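4.2 Where the chores stand today

When we started this work I was pretty sure the hard part would be the grasping. I'd read all the papers, I'd seen all the demos, and I figured that if an arm could pick up a mug it could clear a table. So let me tell you how that went (not great, but we learned a lot!).

We gave our two-arm setup 5 chores taken from the Tratico list: clearing cups, sorting small hardware, folding a dish towel, coiling a cable and wiping down a bench. Each one was run 70 times with the same policy and no retuning in between. Settimio Pagano laid out the start positions on the tape grid, so that a cup in a given cell on one run could go back to the same cell on the next. Figure 4 shows the workspace.
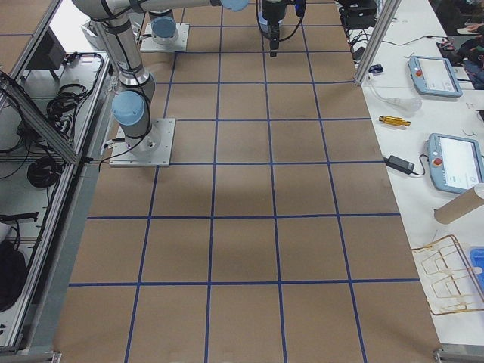

Sorting went well, and I'd happily hand that job over tomorrow. Most of the misses were washers lying flat, which people fumble with too. Clearing cups was fine as long as they stood upright. Tip one over and the planner would go for the rim, miss, and push the cup into the next square, and then it had to start looking all over again.

The towel was another story. Athina Giannakopoulos had warned me that the second fold would be the trouble, and she was right. The first fold is two corners and a straight pull, and both arms are good at that. After that the cloth has a loose layer on top, and the grippers kept grabbing one layer when they needed two. We tried the slower motion profile from Girketti and it helped some, but I still wouldn't call it folding.

Cable coiling we basically gave up on. The arms could make one loop, sometimes a second, and then the first one sprang open while the other gripper was still traveling. I think a third contact point would fix it – a peg, a clamp, anything – and Evaristo Fabbri wants to try that next.

Wiping worked, if you don't mind that it takes longer than doing it yourself. The time for each chore is given in Table 2.

Figure 4. Workspace used for the chore trials.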